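Trorkden Robotics Club Forum > Student Projects > Manipulation
Thread: Key and padlock task -- grasp choice, wrist view, episode count 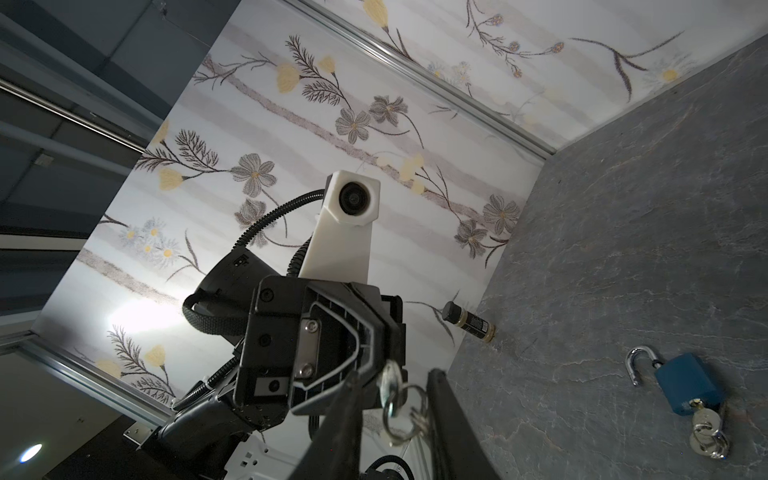

What should the gripper hold when it picks up a bunch of keys, the ring or the key itself?
The bow of the key, as near the fingertips as the jaws allow. A grasp on the ring alone leaves the key free to swing, and the controller then has no fixed relation between the wrist and the blade.

That is the position we have reached in the second-year project and I would like it checked before we record any more. Details:

- two-finger parallel gripper, long fingers, position controlled
- camera on a printed bracket at the wrist
- blue padlock on the marble-pattern surface
- policy trained from teleoperated demonstrations, 600 so far
- task split into pick, orient, insert, turn

Pick is acceptable. Orient is poor. Insert depends wholly on orient. We have not attempted turn under policy control.

Questions: (a) is the bow grasp right, (b) is the wrist camera enough without a fixed one, (c) do we need 1000 demonstrations before it is worth judging the result?

-- shimstock

Reply by lowgear

(a) Agreed on the bow. With flat fingertips a rounded bow will still pivot about the contact line, so you have removed one swinging joint and kept another. Try a thin rubber pad on each tip. We used bicycle inner tube, cut square and glued with contact adhesive. It wears through at the corners, so cut spares.

(b) Depends on what the fingers hide. Post the view during insertion if you have it.

(c) No opinion. I do hardware.

Reply by Ridinura_lab

Disagree with (a) as a general rule. If the key is flat on the surface you can't get long fingers under the bow without scraping, and a scrape at each pick moves the calibration on a light arm. We lift by the ring, press the blade against a fixed stop to swing it into line, then regrasp at the bow. It takes longer. It also gives a known orientation before insertion, and that is the part you say is poor.

Reply by shimstock

The regrasp was tried in the autumn. Two extra gripper actions, and each one was a new place to drop the keys. We stopped after a fortnight. I accept the argument about scraping.

Reply by Ridinura_lab

Did you have a stop, or were you regrasping in free air? Those are different procedures and I would expect the second to fail.

Reply by shimstock

Free air, against the other finger. No stop.

Reply by Ridinura_lab

Then the regrasp has not been tried.

Reply by tolerance_stack

On (c). Count is the wrong thing to argue over until you have looked at the spread of the data. Our entry for the Trurville student round had 1489 demonstrations and performed worse than the set of 700 we had at Christmas. The later ones were nearly all recorded by one operator who always approached from the same side. The policy learnt that side very well and stalled everywhere else.

What I would do with your 600:

1. Plot the lock position at the start of each episode.
2. Plot the wrist angle at the moment of grasp.
3. Mark which operator recorded it.
4. Fill the gaps, and stop when there are none.

Keep a held-out set of lock positions which never appear in training. We didn't, and so our own figures looked better than the ones the judges wrote down.

Reply by bench_psu

How is the padlock held for insertion? The one in your post is lying on the surface with the shackle open and a key already in it. If it is unclamped during your runs as well, some of the orient failures may be the lock shifting on first contact. A steel ruler taped down behind it would settle the question in an afternoon.

Reply by shimstock

Unclamped. The task sheet says "no fixtures", and we read that as covering the lock.

Reply by bench_psu

It can say what it likes for the final run. For diagnosis you should clamp everything you can clamp, then remove one restraint at a time. Otherwise orient error and lock movement go into the same number.

Reply by lowgear

Seconded. Also check the cable. Corrugated conduit is stiff, and where it arcs from the top of the mount back into the gripper it can apply a small torque at the end of wrist travel. On our arm it was enough to show as an offset in one direction only. Leave more slack, or move the tie point back along the arm.

Reply by tolerance_stack

Would not have thought of the cable. I doubt it is large enough to matter next to the key pivoting in the jaws.

Reply by lowgear

It was large enough on ours. Command the wrist to both ends of travel with nothing in the jaws, hold for ten seconds, log the joint current and compare. If the two ends match within noise, forget I mentioned it.

Reply by Xavier_build

Back to (b), as it was skipped. Wrist camera only is workable for pick. For insertion the fingers and the key bow will cover the keyway at exactly the wrong moment, and the policy ends up working from memory of the last clear view. We added a fixed camera low down, level with the lock, and left the wrist one in place. Two things to watch:

- Fix exposure and white balance on both. Auto exposure reacts when the gripper fills the view and the colours drift within one episode.
- Look for glare. Bare metal keys under a lamp will blow out at some angles -- a sheet of tracing paper over the lamp was sufficient for us.

Reply by Ridinura_lab

A fixed camera adds a calibration that students will knock. I would fit the stop first and see whether insertion still needs the second view.

Reply by Xavier_build

If the policy is trained end to end from both images there is no explicit calibration, only a requirement that the camera stays put. Bolt it to the rail and draw round the foot in marker pen.

Reply by shimstock

Plan for the next two sessions, in this order:

- joint current test at both ends of wrist travel, jaws empty
- ruler behind the lock, repeat the orient trials
- rubber pads on the tips, repeat again
- plots as listed by tolerance_stack, before any new recording
- stop for the regrasp, with a fair trial this time

Fixed camera goes on after that if insertion is still below half. I will put the current logs up in this thread in March. If anybody has a drawing for a fingertip pad with a shallow vee in it, please attach it.

Reply by lowgear

I have a vee one, cut for a square-shouldered key. It will need opening out for a rounded bow. Will upload tonight.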